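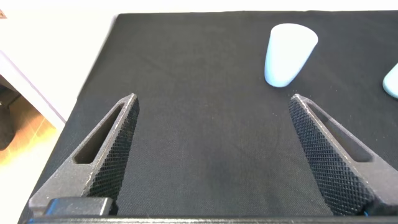
August, by Sunita Rastogi

I've been buying storage baskets for the shop for years and had never once seen where they come from, so when Jiswood put the word out that they were opening the workshop on a Sunday I had my name down before I'd finished my coffee. Deepak Mishra from the Flirngate store came along for the drive (he sells more bathroom hampers than I do and never lets me forget it).

We got there a bit after nine and the car park was already a mess. Sign in, hi-vis vest, sausage in bread, off we went.

First stop was the soaking room. Willow comes in bundles and sits in long troughs until it'll bend without cracking, and the smell is something else - like a creek after rain, with a bit of tea in it. The bloke running the troughs told us the thick rods for the base and uprights need the longest, and he checks them by wrapping one around his wrist. I had a go and snapped mine. Deepak's went round beautifully, of course.

Then the weaving floor, where I could have stayed all day. There were 30 weavers on when we walked through, most of them sitting on low stools with a sloping board across their knees, and the chatter in there was terrific! One woman was finishing the rim on a big oval log basket and let us stand right at her elbow while she tucked the ends down. Her hands were going so fast I had to ask her to do the last bit again. She did it at half speed and I still couldn't tell you where the end went.

I asked about seagrass, which is what my customers want at the moment, and got a fairly frank answer. They do it, over a welded frame, but the colour shifts a lot from batch to batch and they'd like shops to stop sending it back for that. Fair enough. I've sent a few back myself and kept pretty quiet at that point.

Lunch was under the awning. I had two lamingtons and I'm not sorry.

In the afternoon we saw the Trirnow range, their new stackable one for pantries and linen cupboards. I like it a lot. The handles are cut in low so you can pull one out without grazing your knuckles on the shelf above, and the liners come off with ties, no fiddly press studs. The smallest will be $85 wholesale for a set, a bit steep for my lot, though Deepak reckons Flirngate will move them easily.

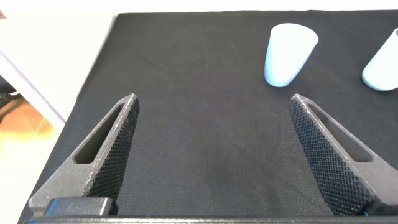 The dye shed was a quick look only as they were between colours. Next door is the store, with 700 baskets waiting on the Mathur order, all nested and wrapped, right up to the rafters. I asked how they keep the mice out and got a laugh and no answer.

A couple of practical things if you're thinking of going next year. Wear closed shoes, they won't let you on the weaving floor in sandals. Bring cash for the seconds table - I came home with a bread basket that has a slightly wonky handle and a lovely deep one for the dog's toys. And book the make-your-own session early, it was full by ten and I was really cranky about it.

Deepak slept the whole way home.

Get our shop news by email once a month. You can unsubscribe at any time.

Contact us | Back to top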